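Last updated 01/03/2021. Maintained by Léonie Barbier, Skernlow.

# Skernlow shelf-sort task set

Simulated recordings of a two-armed robot handling grocery items on a table. We made the set while planning the change at our returns bench, where staff pick through mixed groceries, check labels and put good items back into stock. It is meant for people training grasping models and for staff who want to see what the robot is being asked to do.

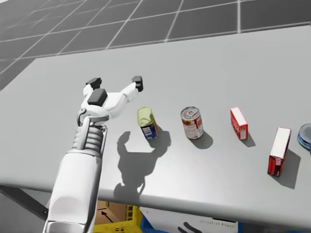 *Source: Skernlow simulation group, rendered in Sinda.*

## What is in the set

There are 928 episodes. Each one has views from the head and from the wrists, joint positions for both arms, and a short text label for the task. Episodes were driven by operators from our own returns team over two shifts, after a training session in October.

The items are the kind that come back most often: cans, small boxes and tins. Some stand straight and some lean. At the bench, people fix a leaning can without thinking about it. The robot has to choose an approach for it, so leaning items were kept in.

## Wrist views
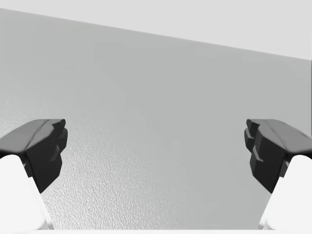

Staff asked early on how the robot decides when to close its hand. Part of the answer is in the wrist views, which show the same close range a packer uses when reading a label. A lot of the wrist footage looks like this, two dark pads with open space between them and gray surface behind. Please don't filter it out. Models trained without the empty stretches closed the hand too soon in our tests.

Labels are the other reason we kept these views. Date checks are still done by a person at the bench, and that will stay the case under the current plan. The robot brings the item forward and sets it down. A person reads it and decides.

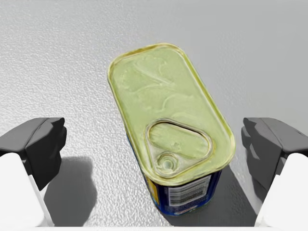
We tried automatic code reading in Tanguy, our older line software, and dropped it. Curved surfaces and dents gave too many misreads, and each misread had to be cleared by hand. The operators said they would sooner read every item than clear the error queue, so the date check was left out of the robot's task.

## What changes at the bench

- Lifting and setting down moves to the robot for cans and small boxes. Glass and soft packs stay with people.
- The bench crew stays at 8 per shift. Three of them rotate through a new station role, which covers watching the robot, clearing stops and logging odd items.
- Station time is paid at the higher line rate from the first day of training.
- Anyone at the station can stop both arms. No approval is needed, and stops are not counted against the shift.
- Robot logs are kept for maintenance. They are not used to measure how fast a person works.

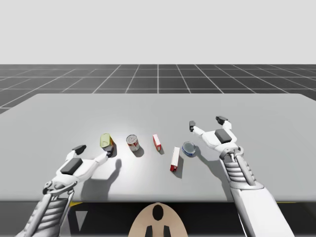

## Known limits

- Lighting is fixed and comes from overhead. The real bench has a window.
- Shadows from the hands fall across the items in many episodes. Models may learn to depend on them.
- Item weights are set per class. A half-full box weighs the same as a full one.
- Nothing in the set shows a person in reach of the arms. Do not use it to test safety behavior.

## Access

Files are in the `skoleo` folder, split into `train` and `held_out`. Read `CHANGES.md` before mixing versions, as joint order changed in version 3. Send corrections to Léonie Barbier. Bench staff can also leave a note in the station log.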